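Ribbed fingers vs. flat pads on a two-arm cell
Board: End effectors and grippers
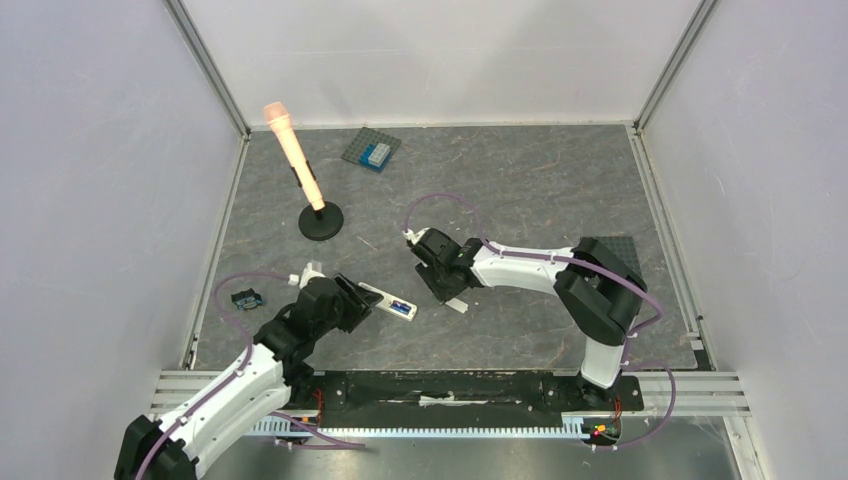
Left gripper at the end of the long white device, right one over the small flat piece.

trarkell_855
Running ribbed fingers on both arms since August. Flat pads are the alternative. Thin parts are my problem: the small white piece needs a fingertip approach from straight above, and the ribs give me line contact only. Grip command is 280 on our controller's scale. Anyone compared the two on rigid plastic?

fzarei
We did at Fladurton. Flat pads held thin parts better, ribbed held anything round better. For your mic body I would keep the ribs.

oslo_m
Disagree. Ribs are fine on thin parts if the fingers close parallel. Check that before buying anything. We had 3 sets of pads on the shelf and the fault was a loose finger screw.

trarkell_855
Checked with a feeler gauge. Parallel on the left, slightly toed in on the right.

oslo_m
Then fix the right and rerun. No comparison is valid until both match.

fzarei
Agreed on the rerun, not on the conclusion. Toe-in will not explain line contact.

santoso
Separate issue: cable. That purple loop over the right wrist is long. Ours snagged on the elbow at full reach. Add a clip mid-forearm.

trarkell_855
Will do. Flat pads from Fleltska arrive Friday. Plan is 4 parts, same grip command, right arm re-shimmed first.

fzarei
Post the slip counts per part, please, not an average.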